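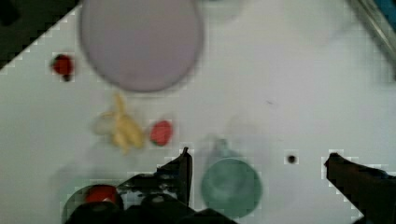 Skastel arm pause: your questions, answered

Updated 9/25/25

Many of you have written in since we asked everyone to stop running the Skastel tabletop arm with the 1542 controller software, and we're grateful for how patient and kind most of those messages have been. We've gathered the questions that keep coming up and tried to answer them properly. If yours isn't covered, please do write to the help desk and we'll get to you.

What went wrong?

In August, two arms let their grippers close harder than they'd been told to. The first was at our own Hernby workshop, where the arm was doing the usual clearing-up exercise with toy food and dishes. It went for a cup, took hold of it by the rim and simply kept squeezing until the cup cracked. The second was at a customer's site a little later, and there the arm pinched the side of a plate and then wouldn't let go of it. Nobody was hurt either time, we're very glad to say, but we would much rather stop everything and look than wait for a third.

Do you know the cause?

We know most of it. The gripper has a force limit, and that limit is supposed to be checked all the way through a grasp. In version 1542 the check could be skipped if the wrist camera lost sight of the object at the moment the fingers touched it. Gun-woo Han, who looks after our grasping software, spent a long stretch going through the logs from both arms and found the same gap in each. What we're still working on is why the camera lost the object in the first place. Pale things on a white table are one suspect, and so is glare from overhead lights, but we haven't settled it and don't want to promise you an answer we don't have.

Which arms are affected?

Any Skastel arm running 1542 with the two-finger gripper. The suction head, which we sell as Berby, uses a separate controller and is fine to keep using. You'll find your version number on the start screen, under the serial number.

How do I shut mine down safely?

If the gripper is empty, press Park, wait for the arm to come to rest, and switch off at the wall. If it's holding something, please don't pull on the object or try to pry the fingers apart! Press the red stop button first, then turn the release knob on the side of the gripper slowly to the left until the fingers open. Keep your other hand well away from the tips. The knob can be stiff if it's never been used, so take your time with it.

Can I keep going if I only use soft toys?

We understand why people ask, and a good few of you have classes planned around those toy sets. Still, the answer is no for now. A soft banana will forgive a hard squeeze, but a finger reaching in to straighten it won't, and the fault doesn't depend on what's being picked up.

When will there be a fix?

Version 1543 is being tested in Hernby now. It keeps the force check running whether or not the camera can see anything, and it opens the fingers if the limit is passed. Žydrūnas Raudsepp, who runs our test benches, has asked for 3000 clean grasps before he'll sign it off, with a good share of them on cups and plates — and we're not going to hurry him. You'll get an email the day it's ready.

Will I have to send my arm back?

Most likely not. The update installs over the usual cable. If your gripper has already closed hard on something, though, write to us before you install it, as the finger pads may be bent and we'd like to swap them at no charge.

My gripper did something odd a while ago. Should I still report it?

Yes please, even if it seemed like nothing at the time. The Woo log viewer will save the last runs to a file (choose Export, then All Runs), and you can attach that to your message along with a line or two on what the arm was reaching for and how the table was lit.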